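How to Clean and Sort a Box of Old Round Things Without Losing Your Mind

By Kuldeep Mittal

If you've ever moved house, you'll know the box I mean. Ours came with us from the old place to Fillcombe and it sat under the stairs until October, when my daughter wanted the space for her skates and I finally had to deal with it. Inside were coasters, jar lids, saucers, a few little plates, the odd disc that once belonged to something else entirely, and a good deal of grit. I got through the lot in one long afternoon (with two pots of tea, I'll admit), and I've been asked to write down how I did it, so put the kettle on and we'll go through it together.

What you'll need

A washing-up bowl, mild dish soap, two soft cloths, an old toothbrush, a couple of tea towels and a dish rack with upright slots. If you have fine sandpaper in the shed, 3000 grit is lovely for metal rims, but please don't take it anywhere near a shiny face.

Step 1: Lay everything out

Spread a tea towel over the table and put the pieces down one at a time, face up. Try not to stack them yet, even though you'll be dying to. Grit between two stacked pieces does more harm than years of ordinary use, and I have a pair of Mittal family saucers to prove it (sorry, Mum).

Step 2: Look at each piece in the light

This is the part I enjoy most. Stand near a window in the morning if you can, pick a piece up by its rim and tilt it slowly. A mark that slides about as you tilt is usually just a reflection, and one that stays put is worth a closer look. Run a fingernail across it very gently. If the nail catches, you've got a scratch and you'll be living with it. If it glides over, there's a fair chance it's only grime. 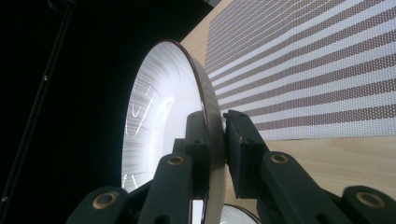

Keep your fingers on the edge while you do all this, and turn the piece over before you put it down so you've checked both sides. I make two rows on the tea towel, one for things that only want a wash and one for things that want a bit more patience.

Step 3: Wash

Warm water, a small squirt of soap, and one piece in the bowl at a time. Wipe from the centre out towards the rim in straight strokes. The toothbrush is for the rim only, where old dust packs in and goes the colour of tea. Anything with paper or cork on the back stays out of the bowl altogether and gets a barely damp cloth instead.

Step 4: Dry standing up

Pat each one with the second cloth, then stand it in the rack for 25 minutes. Flat drying leaves rings, especially with our hard water here.

Step 5: Put them away

Now you can stack! Sort by size, biggest at the bottom, with a square of paper towel between each piece and no more than 8 to a pile. I used a shallow Zondness tub with a lid, and wrote the contents on the end in marker so it can be read from the hallway.

Odd ones with no partner went into a bag for the craft table at school, where I'm told they'll become planets.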